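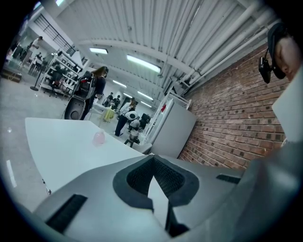 The shared work area, with the hand-held gripper in the foreground and a small white robot further back.

Notes on Time Alignment in the Potgate Tooling

Mar 11, 2019

The previous entry on this blog dealt with the planner. The present one concerns a less visible part of the software, namely the layer that receives sensor data, assigns it a time, and passes it to the programs that need it. Within the project this layer is called Granura. I have been responsible for it since September, and several readers have asked how it handles clocks that disagree.

Each device connected to Potgate keeps its own time. A camera stamps an image when it has been read out, a motor controller stamps a position when the message is sent, and the host computer stamps both again on arrival. In the first version of Granura we used only the arrival time. This was simple to maintain and served well enough for slow motions. During quick movements of the wrist, however, the recorded position lagged the recorded image by up to 14 milliseconds, and the delay varied with the load on the host.

The current version retains all the stamps it is given. At the start of a session it exchanges short messages with every device and estimates the offset of each clock. The exchange is repeated every 7 seconds while recording continues. Offsets are never applied to the stored data. They are written to a separate file, and the correction is made when the data is read. A recording can therefore be corrected again later if a better method of estimation is adopted, and on two occasions this has spared us a good deal of repeated work.

Position data is interpolated to the time of the image. We considered the reverse, but images cannot be interpolated in any useful way, and the gripper opening changes smoothly enough that a straight line between neighboring samples is sufficient. Where a gap is longer than four samples, Granura marks the interval as missing and does not fill it. The planner is required to respect that mark. Earlier it did not, and it produced several paths that passed through positions the hand had never held.

Users of Teronum, our viewer, should note three changes. The time axis now shows corrected time by default - the raw stamps remain available under the display settings. Missing intervals are drawn in gray. The export command will refuse a recording that has no offset file, and the error message now states which device lacks one. Previously it reported only that the export had failed, and I regret the number of messages this caused.

One matter remains open. Falcão, the perception module, holds a short queue of images and releases them in groups. The stamps are correct, but a controller that waits for the newest result sees it arrive late. Reducing the queue to a single image removes the delay and also causes images to be dropped when the detector is slow. I am inclined to leave the queue as it is and to have the controller predict forward from the stamp, using the velocity already available to it. A draft of this change is in the development branch, switched off by default.

Recordings made with the old version can still be opened. They will be shown with arrival times only, and a notice to that effect appears in the title bar.

Filed under: Granura, timing, release notes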